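Flaltmont kitchen gallery
2021-04-23

Welcome to the kitchen pages, and thank you to everyone who kept asking when they would appear. We took on the old kitchen at Flaltmont in December, when it had brown walls, a sink that leaned and a cupboard full of somebody's jam jars (262 of them, and yes, we did wash every one). Dineo Hendricks chose the paint after nine tester pots and a good deal of squinting, and Mackenzie Ross found us the worktops at a sale over in Stivutdale, then drove them home very slowly with the windows down.

We are fond of plain, useful things here, the sort you reach for without looking, and a fair part of the winter went on deciding which of them deserved a place. Between us we had brought far too many spoons! Elmarie Molefe had four from her grandmother and wouldn't hear of parting with any, which was fair enough, and the rest were sorted over two evenings and a large pot of tea.
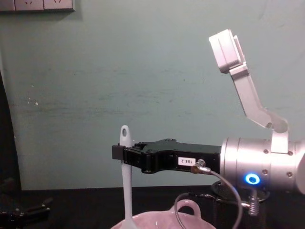

My own weakness is for anything with a hole in the end of the handle. A ladle that can hang up is a ladle you can find again, and I have lost enough of them to the backs of drawers to feel strongly on the subject. We put up a rail from Berge, then moved it down a bit so that Elmarie could reach, then moved it back up when Tshepo Du Plessis kept catching his ear on it. The old screw holes have been filled and you would have to know where to look.

Bowls are another matter. Dineo likes them stacked by size and I like them stacked by how often I want them, so the arrangement changes depending on who washed up last. Pink has crept in over the months and I must say it cheers up the porridge.

If you would like to come and cook with us, the soup evenings carry on as before, and Santeri Ikonen keeps the list by the door. Please bring an apron and a tub for leftovers. We still need a decent colander and a bread knife, if you have one going spare.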